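Rizvi abre las puertas de su taller de Korncombe y pone las pinzas en manos del público

Korncombe, julio. Durante una tarde entera, el taller de Rizvi en Korncombe cambió su ritmo habitual por el de una casa llena de visitas. La jornada de puertas abiertas reunió a 84 personas entre vecinos, estudiantes de formación profesional y familias llegadas desde Zastside, muchas de las cuales no habían tenido nunca cerca un equipo de manipulación robótica. ¡Y vaya si lo tuvieron cerca!

La sesión arrancó a las cuatro con una breve bienvenida de Hidayah Oei, directora del taller, que enseguida cedió el sitio a las mesas de trabajo. El programa Irkimness, en marcha desde la primavera, estudia cómo agarrar y ordenar objetos corrientes de una casa: tapones, frascos, cargadores, envases de todo tipo. Los asistentes pudieron empuñar las pinzas manuales con las que el equipo graba sus demostraciones y probar por sí mismos lo que cuesta recoger una mesa cuando los dedos son dos almohadillas.
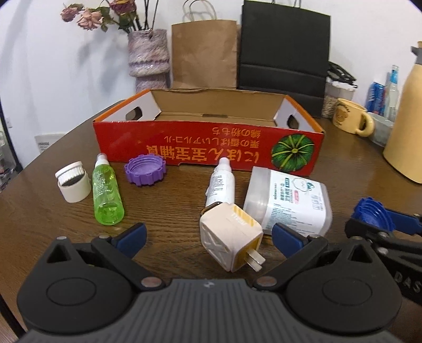

«Lo bonito es ver la cara de la gente cuando se da cuenta de que un tapón de rosca puede dar más guerra que una caja entera», comentaba Izzati Krishnan, responsable de las demostraciones, entre turno y turno. Cada participante disponía de 90 segundos para pasar a una caja de cartón todo lo que pudiera, y hubo quien volvió a ponerse en la cola tres veces (la organización ha preferido no dar nombres).

Uno de los momentos más animados llegó con la prueba a dos manos, una pinza en cada una. Fikri Yusof, técnico de Irkimness, fue explicando por qué conviene acercarse a un frasco tumbado por el costado y cómo cambia el agarre cuando el envase tiene las esquinas redondeadas. Las preguntas se alargaron bastante más de lo previsto, sobre todo las de los 19 alumnos del módulo de automatización, que querían saberlo todo sobre los pivotes, el desgaste de las almohadillas y la forma de etiquetar las grabaciones.

En la sala contigua, Berwyn Watkins mostró en pantalla el recorrido de esos datos, desde el gesto de una persona hasta el ensayo con un brazo robótico. El programa cuenta ya con unas 1000 demostraciones revisadas, y el equipo quiere ampliar ahora el repertorio con objetos blandos y bolsas.

«Nos llevamos una libreta llena de ideas. Una señora nos preguntó si probábamos con pinzas de tender la ropa, y mañana mismo empezamos», contaba Afiq Krishnan al recoger.

Rizvi prepara una segunda jornada en Zastside para después del verano, con más turnos de práctica y una mesa a menor altura para los niños. Los centros educativos que deseen reservar una visita en grupo pueden solicitarla ya en la recepción del taller de Korncombe, en horario de mañana.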